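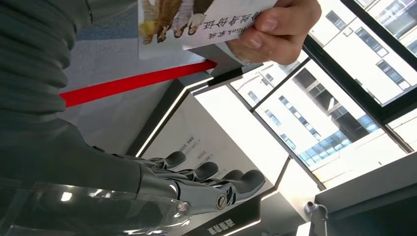

Dunkle Fingerkuppen auf hellerem Metall

Noémi Pap hat 23 Abende lang mit der App Plisska Ungarisch gelernt, die Sprache ihrer Großmutter. Fließend spreche sie nicht. »Ich kann sagen, dass der Bär Milch trinkt«, sagt sie, »aber am Telefon versteht mich meine Tante kein bisschen.« Die Werbung verspricht 100 Prozent Alltag. Wessen Alltag? Pap zuckt mit den Schultern. Zwei Kurse hat sie gekauft, beide im Januar, den zweiten bereut sie. »Lob gibt es für jeden Klick – das macht mich misstrauisch.« Ob sie verlängert? »Erst rufe ich die Tante noch mal an.«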